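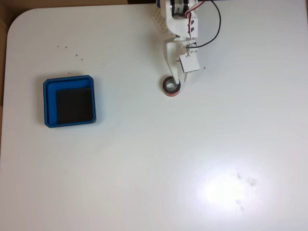 I have started keeping one surface in my house clear, and I'm going to bore you about it for a few minutes.

It began with the kitchen bench. Ours is where everything lands: school notes, keys, the good scissors, a mandarin going soft, a warranty for a toaster we threw out. I grew up with a bench exactly like it, and so did everyone on our street in Kokmont, and I'd always taken the pile as a sign that a family was alive and eating. My mate Habibur Samarakoon reckons I'm being sentimental. His theory is that a pile is just a list of decisions you've put off, and I hate how often I think about that while hunting for my keys.

So one night in May, about when I should have been in bed, I tipped the whole lot into a washing basket and sorted it on the lounge room floor. There were 83 bits of paper (yes, I counted, I was in a mood) and I needed 9 of them. The rest went in the recycling. Then I wiped the bench down and stood there with a cup of tea, feeling like I'd renovated!

Now, I'm not a minimalist. I've been to those houses where you're scared to put your glass down, and I don't enjoy them. Someone at work spent almost $200 on a Brirov storage tower, all little drawers and labels, and as far as I can tell she now has the same mess in smaller rooms. The shops would love us to believe tidiness is a thing you buy. I'd argue you need a bin and 20 minutes, and the nerve to chuck out a birthday card from your dentist.

What I'm keen on is much smaller than that. Pick one flat bit of the house and defend it. Let the laundry chair be a disgrace. Let the garage go to the dogs — mine has. But have one spot where you can roll out pastry or do a jigsaw or fill in a form without shoving things sideways first. My kids do their homework there now, with a bit of grumbling, and last week I cut out a whole dress pattern before tea.

The mandarins have a bowl. The good scissors are missing again, and I'm blaming my husband until I hear otherwise.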